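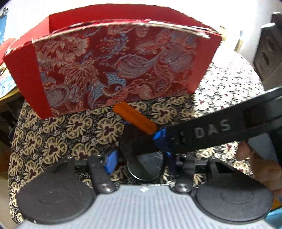 Paisley is a curled teardrop pattern, and I've been fond of it since I found a 12-inch scrap at a flea market. The shape grew up in Persia and Kashmir, mostly on shawls, and borrowed its English name from a Scottish weaving town. It mixes well with flowers, too — the deep red front of the open box has a sprig of small blue and pink blossoms just left of a ribbed, shell-shaped paisley leaf. My friend Sabine Hagedorn calls the shape a mango, and plenty of people in India do the same!

Scottish weavers copied the imported shawls on their own looms (and later printed them, much cheaper).

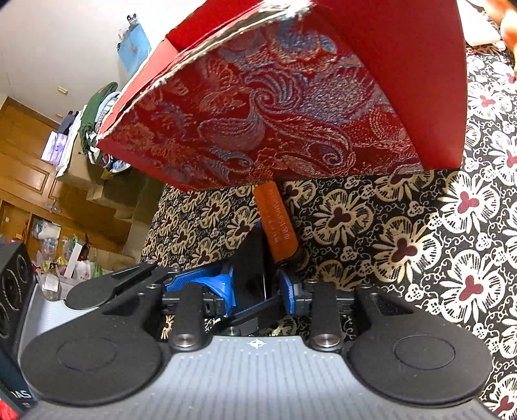 Printed ones were lighter, so you could wear them in summer. Fashion moved on by the 1870s, when bustles made a big shawl hang badly. The pattern came roaring back in the 1960s on shirts and ties.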